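Palomino Teardown and Refit Bench
Dinddale Automation -- Benches and Work Cells -- Planning and Pricing

The Palomino bench is our setup for shops that open up a lot of desktop computers and would like an arm to take over the fiddly part: pulling memory, fitting memory, and doing it again on the next tower. If you are working on a budget for one, or trying to figure out whether you need one at all, make yourself a coffee and read on, and then give us a call.
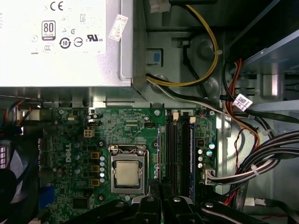
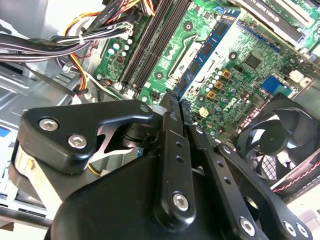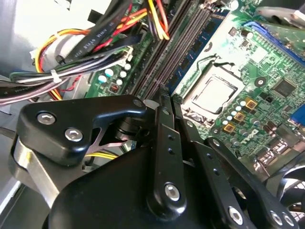
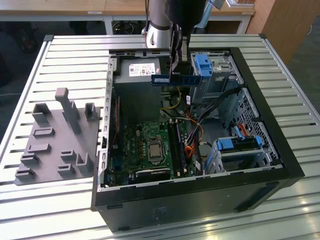 Memory work on a Dell desktop. The first three views come from the camera at the gripper; the last is from the bench camera, with a blue memory module held in the fingers over the open case.

What comes with the bench

The base package is a slatted aluminum table, one arm, one two-finger gripper, a small camera for the wrist, a fixed camera for the wider view, and the controller with its cables. We also include two days of setup and training at your site with one of our people, usually Robel Birhane, who has put in more of these than anyone else here and is very patient about questions. The table slats take ordinary slot hardware, so you can bolt down whatever fixtures you already own and move them when your work changes.

Fixture plates are quoted separately. We print them in gray plastic as standard, and the posts, brackets and blocks on a plate are laid out for the parts you handle. If you already have a printer and somebody who enjoys using it, we are glad to send the drawings and let you make your own -- several customers do, and they come up with better ideas than ours about as often as not.

Choosing the arm and gripper

Most people start by asking about the arm, and we understand why, but for computer work we would rather talk about the fingers first. Memory slots sit close together, there are usually capacitors and a cable bundle nearby, and the processor socket is right next door. A finger that is a little too wide will spend its life bumping into things. Please send us measurements of the tightest spot you need to reach, or better yet, send us a dead machine. Lorraine Pickering in our applications group keeps a shelf for them and will try your case on our own bench before you commit to a finger set.

The wrist camera adds to the price and we do get asked whether it can be left off. It can, and if every machine you see is the same model, held in the same spot, you may be perfectly happy without it. With a mixed stream of towers we recommend keeping it. The fixed camera is good for seeing where the case is and which way it faces, while the wrist camera gets you down among the slots, and the two together make it much easier to work out why a pick went wrong.

Planning the space

Leave room on the table for a tower lying on its side, plus the fixture plate, plus somewhere to set down the parts that come out. People nearly always forget that last one! We also ask for clear floor on the side where your operator stands, an outlet that isn't shared with anything heavy, and lighting that can be moved. Bright table slats throw back a fair bit of glare, and being able to swing a lamp over by a foot or so saves a great deal of grumbling later.

Cable bundles deserve a word of their own. In most desktops the power supply wires run wherever the factory found it convenient to run them, and some of them will hang right over the place the arm wants to go. We suggest that an operator opens the case, moves loose cables aside and ties them back before the arm starts. You should count that time in your plan. Debora Russo, who writes our quotes, has a simple worksheet for it and will happily fill it in with you over the phone.

Budgeting

We price each bench to the job, so there is no list price on this page, but these are the lines you will see on a Palomino quote:

Table, arm and controller
Gripper and finger set (order a spare set, please)
Wrist camera and fixed camera
Fixture plates, per layout
Setup and training at your site
Trunik software license, billed yearly
Freight

The lines that don't come from us are the ones that tend to cause trouble. Set aside money for an operator's time during the first weeks, for scrap machines to practice on, and for a few memory modules you won't mind losing. Static protection is also yours to provide, including mats, straps and a proper ground for the table, and your own rules on handling boards should decide what you buy.

As a rule of thumb, Debora suggests that a shop handling fewer than 300 towers a month look at our rental plan before buying. Rental runs by the quarter, uses the same equipment, and part of what you have paid comes off the price if you decide to keep the bench.

Service and spares

Every purchased bench carries a 2 year warranty on the arm and controller. Fingers and fixture plates are treated as wear parts and are not covered, though we keep the common finger sets on the shelf at our Drillthorpe warehouse. Custom sets take longer, so order the spare with the original. Phone support is included for as long as your Trunik license is current, and Precious Cabrera and her team answer it themselves.

Ordering

Quotes issued from September 2021 onward are good for 60 days. If you need a bench running before the end of the year, please talk to us early, as our December installation dates fill up well ahead and we don't like rushing the training. For a quote or a bench trial, ask for Debora Russo. For questions about odd cases, tight slots or machines you aren't sure about, ask for Lorraine Pickering. Arnel Ignacio looks after rentals and returning customers.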